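Workshop tips: when the arm drops or drags a drive

Most of our drive pulling at the Hovberg bench is now done by the arm, with one person standing by. It is good at the job. When it does go wrong it goes wrong in the same few ways, and these notes are for whoever is on the bench when that happens. They were put together in July, after the arm pulled a drive with a cable still on it and bent the connector.

What happened in July

The arm had closed on the caddy tabs and started to lift. The data cable had been taken off but the power lead had not. The Lasari controller is meant to stop when the pull gets too high, but the limit had been raised the week before for a batch of stiff cases and never put back. Florin Manole hit the stop button. The drive was still readable. The connector was scrap.

Before you start

Switch the computer off at the wall and take the mains lead out. Press the power button once with the lead out. Lay the case on its side on the rubber mat, open side up, and push it against the end stop.

Check the pull limit on the controller. The normal setting is 24. If you change it for a difficult case, write it on the card taped to the controller, and change it back before you go to lunch.

Tie your hair back and take off lanyards. Lorraine McKinnon lost a good one to the wrist joint.
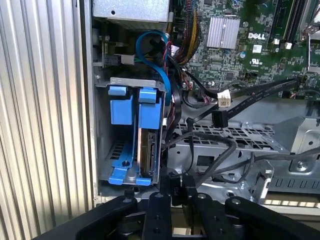 Cables cause nearly all of our stoppages. A stiff data cable springs back when you let go of it, and a black power lead is easy to miss against a dark chassis. In a Dell with a blue caddy, look at the connector end of the drive as well as the two release tabs, and follow each lead with your finger before the fingers of the gripper close. Loops of black cable lying between the gripper and the bay want moving to one side. Hold them with a strip of masking tape on the chassis. Don't use cable ties, you will only have to cut them off again.

If the arm stops part way

Press the red button even if the arm has stopped by itself. A paused arm can start again.

Do not pull the drive out of the gripper. Open the gripper from the hand control, one step at a time, with your other hand under the caddy.

If the controller shows fault 214, the gripper thinks it is closed on nothing. Wipe the pads with a dry cloth and try again. If it comes back, stop and fetch Zdeňka Polák.

Afterwards

Look at the drive connector under the lamp. Any bent plastic, put the drive in the yellow tray and write the case number on it. Enter the stoppage in the book, including the small ones. Spare gripper pads are in the drawer marked Indach, under the screwdrivers.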